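Filed under: Opinion / History & Books

My neighbor lent me a history of the Prendine valley, 1215 pages in 2 volumes, and I have finished it after one winter. I respect the author, Harish Gautam, for his patience. Still, I want to argue with him.

Gautam gives 80 pages to the founding families and their land contracts. The kitchens of the same people receive one short chapter. He writes that food leaves few documents, and for this reason a historian must be careful with it. I agree that he must be careful. But careful is one thing and silent is another.

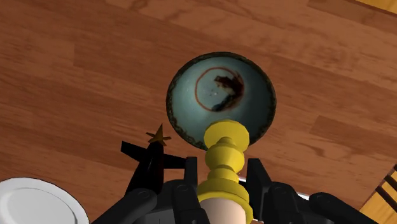
A round ceramic bowl on a tabletop of reddish-brown planks.

People who left their country often lost the language in 60 years, or even sooner. The way of making soup stayed much longer - in my own family it is so. My grandchildren cannot read my mother's letters, but they know when the dough is ready.

A recipe changes each time somebody cooks it, I know this. A contract can also lie, and Gautam forgives the contracts very easily. I would like him to spend his third volume, if he writes it, at the tables of Prendine, and to ask the old women there before he goes again to the archive.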